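Flosamar Home Help > Curtains and fabrics > Care and washing

How to remove hard fold lines from a large green cotton curtain without making it shiny?

Posted by Gervásio Conceição
Viewed 2597 times

Good evening to all. I moved in September to an apartment in Nisia and the living room has one very wide wall with a window and a balcony door together. I decided to cover all of it with one color, a green that goes a little to blue. I bought 12 meters of cotton in a shop called Teixeira, and a neighbor who sews made 2 panels for me. The finished length is 2329 mm, measured from the top edge with the tape until the hem. I write this number because I am afraid of shrinking and there is not much to lose, the curtain already stops a bit above the floor.

The problem is the following. The fabric was folded in the shop for a long time, I think, and the lines of the folding are very strong. They go horizontally through the whole width. My neighbor ironed while she was sewing, but only near the seams and the hem. I hung the panels and waited one week, hoping that the weight would pull the lines out. They became softer but they are there, and in the late afternoon, when the sun comes from the side, I see nothing else in that room.

I tried the iron on a small corner at the middle temperature. The line went away but the place became shiny, like the elbow of an old jacket. So I stopped immediately.

What I have: a normal steam iron, a plant sprayer, a washing machine of normal size, a table that is smaller than the fabric. What I do not have: a garment steamer. I can buy one if it is really useful, but I would like to hear first from somebody who used it for curtains and not for shirts. The rail is a Drilladel, the type with small gliders, so it is easy to take the panels down again.

Is it correct to wash them now? The shop told me "wash before sewing", and of course I heard this after the sewing.

Thank you for your patience with my English.

pelagia_m

Buy the steamer. Hang, steam, finished. I did all my curtains in one evening and I don't iron anything anymore.

Comments
Gervásio Conceição: Thank you. Was yours cotton, and were the lines from the shop or from the drying?
pelagia_m: Polyester mostly. They were just a bit wrinkled from the moving box.

hemandhalf
Marked as helpful by the person who asked

Dear Gervásio, I had the same trouble two times, one time with curtains and one time with a big cloth for a long table, so I will write everything I remember. English is also not my first language, so we are equal.

First, about washing. Please do not wash the whole curtain now. If the cotton was not washed before, it can lose some centimeters in the length, and you have already said there is nothing to give. Ask the shop if the fabric was pre-shrunk. If they cannot tell you, cut a piece from what is left over, draw a square on it with a pencil, wash it cold and measure it again when it is dry. Then you will know. If your neighbor left a deep hem you can also let it down later, so go and look how many centimeters are folded inside.

Second, about the shine. It comes from pressing hot metal on the right side of dark or strong colors. The fibers become flat and they reflect the light. On your test corner you can often repair it: put a damp white cloth over the place, hold the iron just above it so the steam goes through, and then brush the place lightly with a soft clothes brush while it is warm. It did not disappear fully on mine but I had to search for it.

Now the method that worked for me.

1. Take one panel down and leave the other one hanging. It sounds slow, but you will want to compare, and you will not have so much fabric on the floor.

2. Mark the wrong side. With a plain cotton it is surprisingly easy to mix up, and I did half of one panel on the right side before I noticed. A safety pin in the top tape is enough.

3. Cover the table with a thick towel or an old blanket, and a clean cotton sheet above it. Put two chairs behind the table with another sheet over them, to catch the part which is already done. If the finished part falls on the floor in a pile, you will get new creases, and these are diagonal and more ugly.

4. Mix water and white vinegar in your plant sprayer, one part of vinegar for three parts of water. Test it on the leftover piece and let it dry completely before you decide. Some greens do not like vinegar. If you see any change in the color, use only water.

5. Spray along the fold line, on the wrong side, a strip as wide as your hand. It should be damp, it should not drip. Wait five minutes. I did not wait the first time and it made a big difference when I did.

6. Put a thin damp cloth over the line and press. I mean press, lift, move, press. Do not slide the iron, or you stretch the cotton and the line becomes a wave. Use the cotton setting, with the cloth always between.

7. Leave the strip to cool before you move it. Warm cotton remembers everything, also the new fold you make when you are impatient.

8. Hang the panel again while it is slightly damp, and pull it gently down from the hem with two hands, from the middle to the sides. Close the window, because wind makes it dry crooked. Leave it until the next day and do not judge it in the evening.

9. Look at it in the daylight from more than one position before you start the second panel. A green cotton changes very much between hanging and lying flat, and a fold which you cannot see from the front can be quite clear from above.
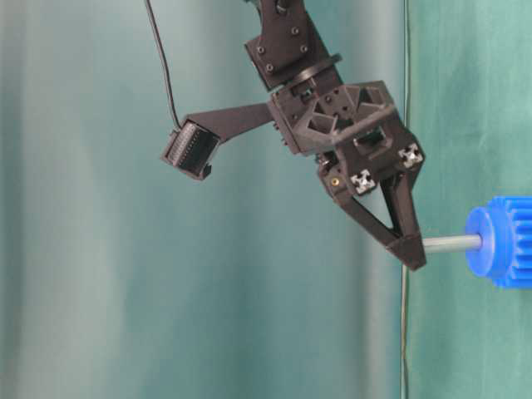
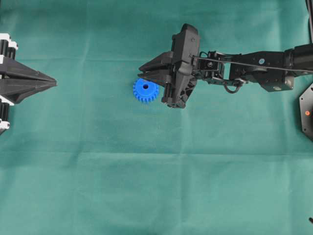
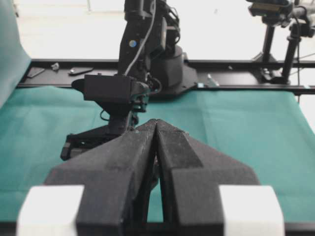

10. Do the second panel in the same way, with the same mixture and the same waiting time, so the two have the same look when they hang together.

About the steamer: I borrowed one for the tablecloth. It is good for the soft wrinkles that come from transport. For a line that was folded in the shop for months it was too weak by itself, and my arm was tired after the first half. But it is nice for the last step, when the curtain is on the rail and you find one place you forgot. I would borrow and not buy.

One more thing, for the future. When you take the curtains down for summer, do not fold them in a square. Ask in the same fabric shop for a cardboard tube, they usually throw them away. Roll the panel on it with the right side inside and put an old sheet around.

Comments
Gervásio Conceição: This is more than I hoped, thank you very much. The hem has a good reserve inside. I will try the vinegar on the small piece on Tuesday, when I am at home all day.
hemandhalf: Good. Put the small piece near the window to dry, the same light as the curtain has.
Gervásio Conceição: The color stayed the same after the vinegar. First panel is hanging now. The upper line is gone, the one in the middle I can find with my fingers more than with my eyes. I will do it one more time from the back.
hemandhalf: Two times was also necessary for me in the middle. I think there the whole weight of the bolt was lying.

Tomás B.

I agree with the long answer, only I would not use a damp cloth and also steam from the iron together. It is too much water and can leave rings at the border of the wet area, especially if your tap water is hard. Choose one. Where I live the water is very hard and I use the boiled and cooled one for the sprayer.

Also you can sew small weights in the corners of the hem. They sell a kind of chain with lead or steel, covered with fabric, by the meter. It will not remove a fold that exists already, but it helps the panel to fall straight, and then the eye does not go so much to the line. Put the same quantity in both panels.

If you want to shorten or lengthen later, write down the present length somewhere. I never do it and every time I must take down the curtain to measure.

Comments
Gervásio Conceição: It is written here now, 2329 mm! I did not know about the rings, I will boil the water for the second panel.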